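Kalov-双臂 数据说明

版本与维护

本仓库存放 Kalov-双臂 仿真数据和对应的评测脚本。数据由 Zurness 小组整理，当前说明更新于2026年3月19日，星期四。维护人是 Ebony Maihi 和 Alaric Iwasaki。我的母语不是中文，英文版说明写在前面，这一份是我自己翻译的。如果两份有不一致的地方，请以英文版为准，并且请告诉我们。

做这个数据的目的

我们研究的问题比较窄：双臂工作站里，夹爪接近一组排得很密的零件时，策略怎样判断目标零件被遮挡的部分。已有的方法多数假设零件之间有足够的空隙。在我们的条件下，这个假设不成立，所以我们重新做了场景，并且提出一个叫 Moteo 的遮挡估计模块。Moteo 不改变底层控制器，它只在规划之前给每个候选抓取点加一个可信度。

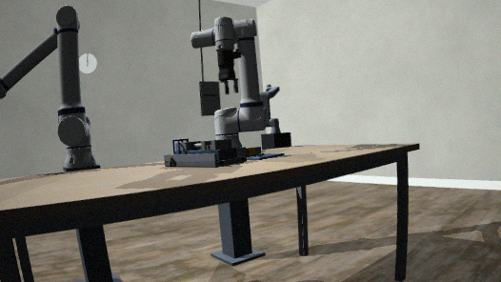
候选抓取点的可信度由两部分相乘得到。第一部分是几何项，用深度图计算夹爪两指之间的自由空间；第二部分是可见项，用分割结果计算目标表面有多少比例可以看见。只用几何项的时候，策略容易选择零件堆后侧的点，那里在深度图上看起来空，其实是没有观测。黑色模块就是典型的情况：它们紧密地放在一起，一部分被前面的浅灰色长板挡住，而夹爪还悬在上方，两指略微张开，规划器在这个时候必须决定从哪一侧下去。可见项对这种点给出较低的值，规划器会先考虑别的点，或者要求换一个视角。两个部分的权重是固定的，没有按场景调整。我们试过让网络学习权重，结果不稳定，这部分没有放进仓库。

数据内容

数据一共有487条轨迹，其中119条留作测试，其余用于训练。测试轨迹的初始零件位姿在训练部分没有出现过。每条轨迹包含以下内容：

相机的彩色图和深度图，按时间戳对齐
两台机械臂的关节角、关节速度和夹爪开合量
每个零件的位姿真值，坐标系为桌面坐标系
每一帧的可见比例真值，由渲染器直接输出
轨迹结束时的结果标签（成功、滑脱、碰撞、超时）

需要注意，左臂的末端在主视角里经常不可见。如果您的方法只用图像输入，请不要用主视角推断左臂夹爪的状态，应该读取关节数据。

评测方法

每个方法在每个测试初始状态上运行2次，使用不同的随机种子，两次的结果都计入。单次运行最多执行100个规划步，超过以后记为超时。我们报告成功率和碰撞率，不报告平均时间，原因是不同规划器的实现语言不一样，时间没有可比性。碰撞的定义是夹爪或者腕部与非目标零件接触，并且接触力超过配置文件里的阈值。与目标零件的接触不算碰撞。

在这个设置下，加入 Moteo 以后碰撞率下降，成功率有小的提高。提高主要来自目标在后排的初始状态。目标在前排时，有没有 Moteo 差别很小，这和我们的预期一致。完整的表格由评测脚本生成，请运行以后查看结果目录，不要引用旧版本里的数字，旧版本的阈值单位写错了。

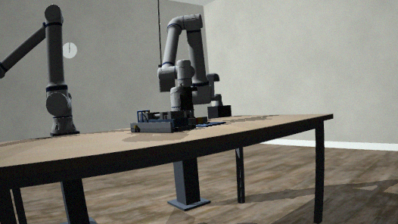 已知问题

一、腕部遮挡。夹爪主体下到零件之间的时候，后面堆叠的深色部件有一部分被夹爪挡住，可见项在这个阶段会偏低。目前的处理是在接近阶段结束以后冻结可见项，不再更新。这个办法比较粗糙，Clyde Whitlock 正在写一个用历史帧补全的版本。

二、阴影。桌面阴影会影响分割网络，特别是在深色零件的边界。训练时我们随机改变光源方向，但是没有改变光源数量。

三、细杆零件。蓝色开放式框架的杆很细，深度图在杆的边缘有噪声。几何项有时把框架内部当成可以进入的空间。建议使用仓库里的膨胀参数，不要设为零。

四、仿真与实物的差距。本数据全部是仿真数据。我们没有在实物机械臂上验证 Moteo，所以请不要把这里的结论直接用到真实产线。

不适合的用途

本数据不适合训练双臂协同搬运。两台机械臂虽然共用一张桌子，但是任务里只有中间的一台执行抓取，另一台保持固定的姿态，作为规划时的障碍物。数据也不适合研究柔性物体。场景里的悬挂线缆没有加入接触计算，它的运动不能作为真值使用。

使用步骤

先安装依赖，再下载数据包并解压到数据目录。解压后请运行校验脚本，确认所有文件完整。然后修改配置文件里的路径，运行评测入口。第一次运行会编译碰撞检测部分，需要等一段时间，终端没有输出是正常的。如果编译失败，多数情况是编译器版本太旧。

更新记录

三月版：修正接触力阈值的单位；补充可见比例真值；删除重复的轨迹。
十月版：第一次公开，只有彩色图和关节数据。

致谢

场景里零件的装配关系由 Loretta Obi 检查。Hazel Van Dusen 写了分割网络的第一版代码。几何项的计算参考了 Nguyen-Tran 工具包的接口设计，代码是我们重新写的。

问题和错误请在仓库的问题页面提交，写中文或英文都可以。提交时请附上配置文件和随机种子，没有种子我们很难重现。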